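Reported by Tin-yau Kong, Trelbridge bench
November - 2 min read

Right arm on the Vostia cell faults during the pour task. It grabs the bottle fine, then the wrist throws error 624 on the lift and everything freezes. Love this task, so I really want it back! 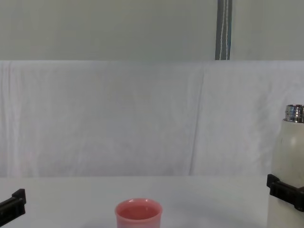

Right gripper on the bottle, cup on the table.

Tried so far: dropped grip force to 50 percent, no change. Swapped the wrist cable, no change. Then I pulled the log and got excited - the fault lands at almost 3,000 cycles after every restart.
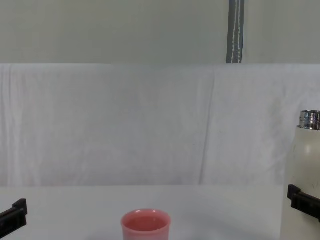

So it looks like a counter in the Kikomero driver, and the hardware may be fine. Rolling back to version 2 tonight. Please leave the e-stop in until I clear this ticket.

We use cookies to keep you signed in. Accept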